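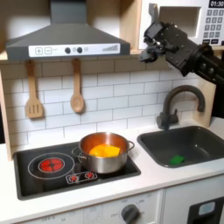
Issue 10, page 5

Call for participants: working group on manipulation trials in play kitchens

Gingate is seeking members for a working group that will draft a code of practice for arm-mounted grippers used with child-scale kitchen sets. The draft will be tested at the Julport site and circulated for comment as Torkix Practice Note 2.

Scope

The note will cover the state of the work area before a trial, clearance between the gripper and fixed parts such as taps, shelves and hoods, and the recording of stops. Typical tasks are lifting a piece of toy food from a pot and moving a sponge out of a sink. Printed controls and burner graphics are to be logged as surface markings. Mobile bases are excluded.

Who should apply

We need operators, safety assessors and technical authors. Operators must have logged at least 200 hours on a jointed arm. Assessors should be able to show a completed risk assessment for a shared workspace. Authors should send a sample of procedural writing, no longer than five pages. Knowledge of the Guillot reset procedure is useful but not required.

Commitment

Members attend two meetings at Julport and review drafts between them. Each draft runs to nearly ten pages. Travel within the region is refunded on receipt of tickets. No fee is paid. Members must declare any interest in a gripper supplier before the first meeting.

How to apply

Send a one-page statement and the names of two referees to Rosalind Park, Standards Office, Gingate. Questions on trial procedure go to Dwayne Ambrose at the same office. Applications close on Mar 8, 2019. Late applications will be held for the next intake.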